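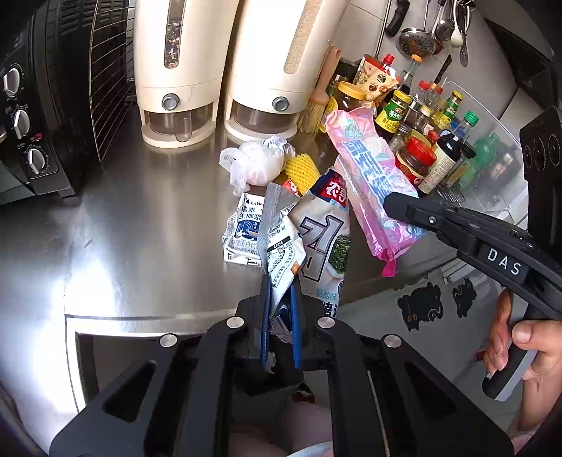 Murholm Kitchen Workshop: Notebook

31 July 2026. Dry goods and back counter, entry 33

Present: Anca Dumitrescu, Cosmin Anghel, Alina Pop (notes).

Purpose. To settle the arrangement of the back counter before the Derkine group takes over the kitchen, and to record how the grain dispensers are to be filled and cleaned.

Dispensers. The two cream units remain side by side against the wall. The mixed grain stays in the left unit and the pale grain in the right. Exchanging the contents was considered and declined, as colleagues are used to the present order. Each unit is to be emptied completely before refilling. Fresh grain must not be poured on top of old. The lower chamber is to be taken out, washed by hand and left to dry overnight.

A delivery test was carried out on the left unit with a weighed charge of 3,000 g. Four full presses of the button gave 417 g in total. The fourth press was noticeably lighter than the others. Cosmin Anghel suspects that grain bridges above the outlet when the button is pressed quickly. To be repeated with a pause between presses. The right unit has not been tested.

Brush. The wooden-handled brush is kept by the right dispenser and is reserved for dry grain and husk on the counter. It is not to be used at the sink. Anca Dumitrescu asks that it be hung up eventually; the wall rail is already well filled with the skimmer, ladle and spoons, so a separate hook will be required. Hook not yet ordered.

Knives. One is kept on the rail, at the left end. The other, at present among the bottles, is to be moved to the drawer block. Agreed by all present.

Condiments. The corner has become crowded. Proposed order: tall bottles to the rear, small red-capped bottles and the spice shaker to the front, the yellow-lidded jar where it can be reached without lifting anything over it. The sauce pouch is to be dated on opening. Octavian Lazăr to check dates on the remainder, which was last done in February.

Toaster oven. No change of position. The counter in front of it is to be kept clear while it is in use. Crumb tray to be emptied by whoever used the oven last.

Outstanding: repeat of the delivery test (C.A.); hook for the brush (A.D.); labels for both dispensers, giving contents and date of filling (A.P.). Joni Hakala has asked for a copy of the test weights.

Recent entries
Entry 32: Descaling the Hanex kettle
Entry 31: Shelf liners, second trial
Entry 30: Radu flour bins, lids and seals
Entry 29: Drawer block, revised layout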